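Flanduden para clubes de fans. Guía de puesta en marcha
Sección 3. Dar de alta tu colección de revistas y discos
Revisado: 2022-02-04

Si has llegado hasta esta sección, ya tienes Flanduden instalado y la cuenta del club activada, así que enhorabuena: lo más árido ha quedado atrás. Ahora toca la parte bonita, la de abrir cajas, reencontrarse con portadas que no veías desde hacía años y ponerlas por fin en un orden que también entienda el resto del club. Tómatelo con calma. Los socios del club de fans de Lai, que fueron los primeros en usar el catálogo, tardaron todo un invierno en darlo todo de alta, y todavía les aparecen boletines dentro de otros boletines.

3.1 Antes de empezar

Ten a mano lo siguiente:
- El ordenador con Flanduden abierto y la sesión iniciada.
- El lector Ludeo, con su cable y la bandeja plana.
- Las etiquetas del club, sin despegar todavía.
- Una caja Astell por cada cabecera que vayas a guardar.
- Un paño de microfibra limpio y las manos bien lavadas y secas, sin crema.

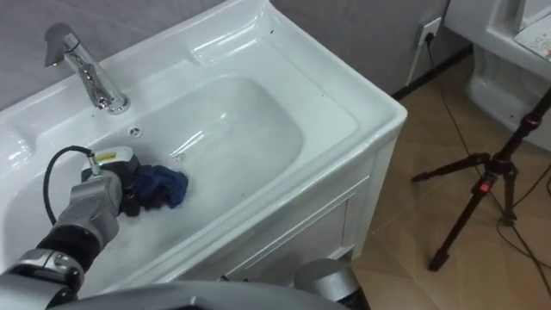
Lavabo de cerámica blanca con grifo monomando cromado.

Nota: en cada caja Astell caben 50 revistas de grapa. Si son números especiales con lomo, calcula bastantes menos y no las fuerces, que las esquinas sufren mucho.

3.2 Conectar y ajustar el lector Ludeo

1. Coloca el lector sobre una mesa firme y conecta el cable al ordenador. La luz frontal parpadeará un momento y luego se quedará fija.
2. En Flanduden, abre el menú Colección y elige Añadir lector.
3. Selecciona Ludeo en la lista. Si no aparece, desconecta el cable, espera 15 segundos y vuelve a conectarlo.
4. Pon en la bandeja una revista que no te importe demasiado y pulsa Prueba. Deberías ver la portada completa en la pantalla, con los cuatro bordes.
5. Si los colores salen apagados, sube el contraste un punto cada vez. Las revistas en blanco y negro de los primeros años agradecen el modo Gris.

Precaución: no mires directamente la lámpara del lector mientras trabaja, y no apoyes nada encima de la tapa (tampoco la taza de café, que nos conocemos).
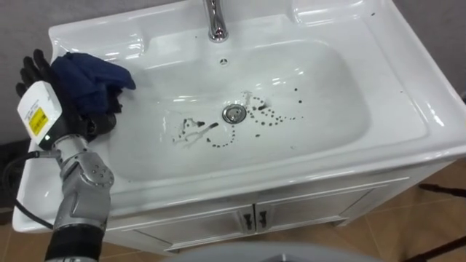 Orificio de rebosadero, bajo el grifo.

3.3 Crear la ficha de una revista

Cada número lleva su propia ficha. Parece mucho trabajo al principio, pero en cuanto hayas hecho unas cuantas te saldrá solo, y el programa recuerda los datos de la cabecera.

1. Pulsa Ficha nueva y escribe el nombre de la revista tal como figura en la portada, aunque tenga una errata. Para las aclaraciones está el campo Observaciones.
2. Indica el club que la edita, el país y el idioma.
3. Anota la temporada. Si en la portada pone «otoño» y nada más, elige Sin mes. Reserva la opción Septiembre para los números que de verdad lleven ese mes impreso, o el listado se te desordenará.
4. Escanea la portada y el índice. Con esas 2 imágenes basta para que los demás socios encuentren lo que buscan.
5. Añade las palabras clave: entrevista, convención, discografía, obituario, concurso. Tres por ficha son suficientes.
6. Guarda y pega la etiqueta en la funda, nunca en la revista.

Nota: si el número trae póster, suplemento o carné de socio, marca la casilla Con añadidos y describe cada cosa por separado. Dentro de unos años alguien te lo agradecerá muchísimo.

3.4 Limpiar fundas y discos antes de archivarlos

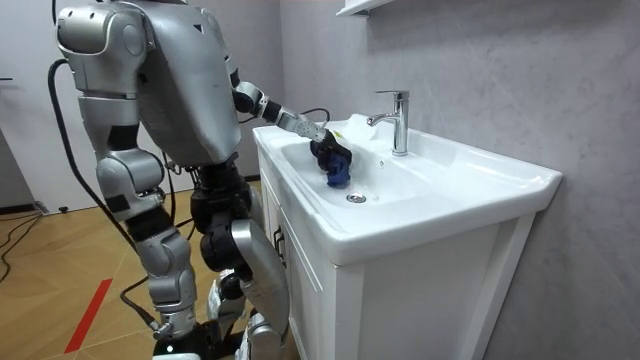
Los discos que muchos clubes regalaban con el carné suelen llegar con polvo de trastero, y conviene darles un repaso antes de meterlos en la caja. Pasa el paño de microfibra en seco, siguiendo el surco y sin apretar; las fundas de cartón, solo por fuera y con mano ligera. Una esponja de fregar como la azul, apretada contra el interior de un lavabo, está muy bien para la cerámica, pero a un vinilo le dejaría marcas para siempre, así que mantenla lejos de la mesa de archivo. Si hay una mancha rebelde, anótala en Observaciones y déjala como está hasta que lo consultes con la persona que lleve el archivo de tu club.

Precaución: nunca mojes las revistas. El papel satinado se pega página con página al secarse y después no hay manera de abrirlo.

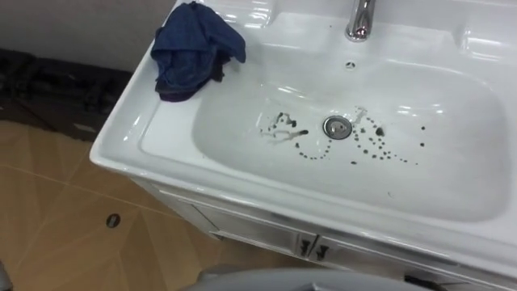
Lavabo y base del grifo.

3.5 Compartir el catálogo con el club

1. Abre Colección y pulsa Revisar. Flanduden te señalará en amarillo las fichas incompletas.
2. Corrige lo que puedas. Lo que no sepas, déjalo en blanco: siempre habrá otro socio que tenga el mismo número en casa.
3. Pulsa Compartir y elige Todo el club o Solo archivo.
4. Haz una copia de seguridad en una memoria externa y guárdala en un sitio distinto al de las cajas.

Nota: los ejemplares repetidos se marcan con Para cambio y aparecen en el tablón de intercambios. Puedes retirarlos de allí cuando quieras, que más de uno se ha arrepentido al ver la portada otra vez.

El préstamo de ejemplares entre clubes de distintos países se explica en la sección siguiente.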